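Notes to self, drinks dispenser talk. Slides are mostly pictures and one number each, so the talking is all me. Water bottle. Clicker batteries.

## Opening (slow down, you always rush this)

Hi everyone, thanks for having me, and thanks to Aatos Seppälä for talking me into it after I'd already said no once. I look after data collection on Patby, which means I spend my days getting people to drive a pair of robot hands through boring jobs, over and over, so a model can learn from them.

I'm not going to talk much about the model. There are better people for that and a couple of them are in this room (wave). I want to talk about the examples. Where they come from, who makes them, and why I threw so many of ours in the bin last March.

## The big number

SLIDE: 3,000

So that's what we'd planned. Three thousand episodes of pouring a drink from a countertop dispenser, one task, one table, done by the end of the month. I had a spreadsheet. I'd colour-coded it.

SLIDE: 1,405

And that's what we kept. (Pause here, let them laugh or groan.)

We did record the full lot, by the way. Everybody worked their guts out. The ones we dropped weren't disasters either, and if you'd watched any single one you'd have said yep, fine, next. You had to watch fifty in a row before the trouble showed up.

## What we were asking for

The instruction sheet for operators fit on half a page. Cup goes under the spout, work the dispenser, take the cup away, put it down on the table without spilling. Both hands available, use whichever you like.

That last bit was my doing and I'm still paying for it. "Use whichever you like" sounds so friendly! What we got was every operator inventing their own style. One bloke steadied things with the right hand every single time. Someone else parked the right hand well out of the way and did the lot with the left. Both perfectly good ways to get a drink. Mix them together with no label saying which is which, and our early policy would start one way, change its mind halfway and hover.
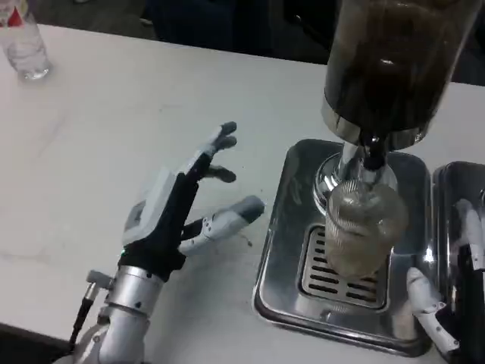

*Dispenser task, head view. Cup on the grate, left hand open beside the tray.*

(Leave this one up for a good while.)

I love this view because it's what the operator has to work with, and it's what the model gets too. Have a look at the cup. It's clear, it's got a ribbed texture, and it's sitting on a shiny metal grate in a shiny metal tray. If you were setting out to make a cup hard to find you'd do something pretty close to that. We had a chat about swapping it for a nice bright plastic one and I'm glad we didn't, as people's kitchens are full of glasses.

Next, the thumb. It's stopped just short of the rim of the tray. Freeze a moment like that and ask three people what the hand's about to do and you'll get three answers, I've tried it at lunch. Going in for the cup? Backing off? Waiting? A still won't tell you, so the timing in the recording has to. If your operator dithers for four seconds at that point, you've just taught dithering.

(If someone asks about the shiny stuff: yes, reflections were a pain, no, we didn't matte-spray the chrome, yes, we thought about it.)

## The dithering problem

SLIDE: 3

Three habits made up nearly all of our rejects. I'll go quick.

Pausing before contact. People get nervous near liquid, fair enough. We moved practice runs to an empty dispenser first and the pauses shrank heaps.

Tidying up. An operator finishes the pour, notices the bottle's a bit crooked or the tray's shifted, and fixes it while still recording. Lovely instinct. Terrible label. The episode says "pour a drink" and the last chunk is housework.

Rescues. Cup gets nudged, operator recovers beautifully. I binned these at first. Big mistake, and Aatos told me so at some volume. We've since pulled a batch back out and tagged them as recoveries, and they're some of the most useful clips we own. They're on top of the number I showed you before, so don't go adding it up.

## What we do now

Shorter shifts at the rig. The hand choice is written on the sheet and rotated on purpose. Someone reviews in blocks the same afternoon, while the operator's still around to say "oh, that's where my wrist got tired".

The Toltovell crew sat in with us for a bit and their suggestion was to have operators review each other. Bit awkward for the first morning. After that they were harsher than I'd ever been!

Skip the Skistolach slide if it's past quarter to. It's only the storage layout and it's in the handout.

## Finish

Thank operators by name, list's on my phone. Then questions. Offer to show the reject reel if the projector's behaving, start with the cup rescue, not the long one.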